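4.2 Suturing and the division of work at the table

Prellilgate hospital introduced the Jutley system in its operating rooms in January. We interviewed 14 members of the surgical staff before the change and again after it, and sat in on suturing work done from the console. In this section we look at stitching, the task that came up most in the second interviews.

Before the change, the surgeon and the first assistant stood across from each other and shared the stitching. The assistant held tissue, kept the thread out of the way and often closed part of the wound. With the console, one person drives both instruments. The holding and the needle work that used to be split between two people now belong to a single pair of hands a few steps from the table (Figure 3). 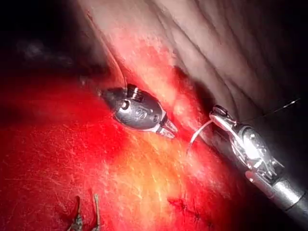

My old job was to see the next stitch coming, and now I see it on a screen like everyone else in the room, Morkov told us. Several assistants made the same point. They still change instruments, pass in needles and cut thread when asked, but long stretches go by in which they mainly watch.

Figure 3. Suturing with robotic instruments. Top: a needle driver holds a curved needle by its base, with the point toward the reddened tissue; the jaws of a second instrument are slightly parted. Bottom: an instrument between two incisions that already carry stitches, with a thread rising from its tip.

Surgeons described a different change. The system gives them no feel for how hard they are pulling, so they judge tension by eye, from the thread and from the way the edges of the cut move. Those with years of open surgery said this was the hardest habit to build. Newer surgeons mentioned it less often. Talk in the room also changed. Requests that used to be made with a nod or a hand now have to be said out loud, and staff at the table repeat them back.

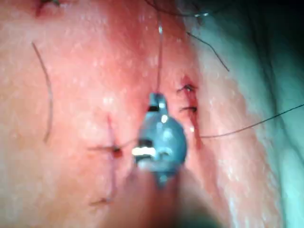
Tam disagreed that the assistants had lost ground, and said that nurses and assistants now follow each stitch more closely than they ever could over a surgeon's shoulder. The shared screen came up in other interviews as a help in teaching. Watching did not replace practice, however. Trainees reported fewer chances to tie knots on a patient, and the hospital had not yet set aside console hours for them. We return to training in Section 5.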